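Reading time: 3 minutes

Thread: Denim jacket, first wash — cold soak or straight in at 30?

latville_dyer
Bought a light denim jacket from a market stall in Istville. No care label. Is a cold soak with vinegar worth doing before the first machine wash, or is that folklore?

h_heiskanen
Folklore, mostly. Vinegar is a mild acid. It will shift limescale and detergent residue, but it does not fix indigo. Indigo sits on the outside of the yarn as a pigment and comes off by rubbing. Reduce the rubbing and you reduce the loss. Inside out, buttons done up, short cycle, low spin.

Ronetti
Disagree in part. I soak everything for 2 hours in cold water before the first wash and the water comes out blue every time. Better there than on the rest of the load.

h_heiskanen
The soak removes loose dye. No argument. My point was that the vinegar adds nothing to it.

ThuD
What about shrinkage? My last one lost length in the sleeves after a tumble dry.

Ronetti
Tumble dryer is the cause. Cotton yarns are stretched in weaving and relax with heat and movement. If the cloth was pre-shrunk at the mill you will see very little. If it was not, expect up to 3 per cent on the first hot wash. Line dry in the shade.

latville_dyer
Line dry by the hem or by the shoulders?

h_heiskanen
Neither, with a wet jacket. Wide hanger, collar up, fronts buttoned. Pegs leave marks in the hem, and a thin hanger leaves points in the shoulders.

S_Chow
I fold mine over the line at the armpits. No marks so far.

Order of work, as I do it:

1. Empty the pockets and brush out the seams.

2. Cold soak, inside out, on its own.

3. Machine wash at 30, liquid detergent without brightener — powder can leave streaks in the folds.

4. Take it out as soon as the cycle ends. Hold it by both sides and pull the creases out of the body before it goes on the hanger.
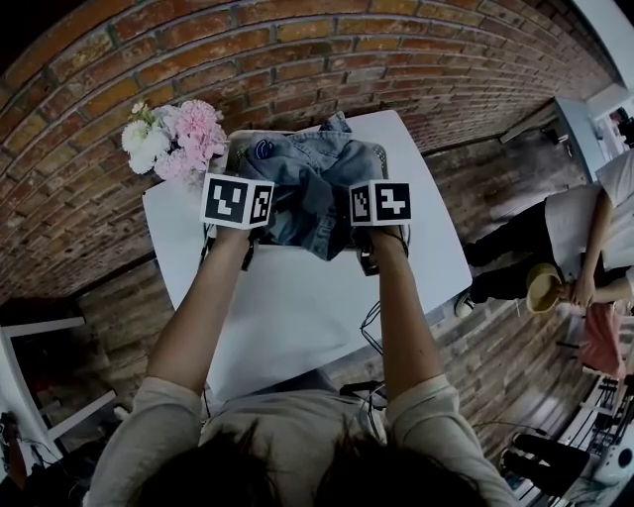 5. Dry in the shade. Press the collar and plackets with a warm iron while still damp.

Ronetti
Step 5: I would leave the iron out. It puts a shine on raised seams.

S_Chow
Only from the right side. Iron it from the wrong side, or use a cloth.

latville_dyer
Thanks. Going with the plain soak and no vinegar.

Comments (3)

Vilja J.
Brightener is the one people miss. It dulls the contrast on pale denim.

Rosine P.
I wash mine after 6 or 7 wears. Any views on freezing instead?

Lawal
Freezing does not clean anything. Air it outside and spot clean the cuffs.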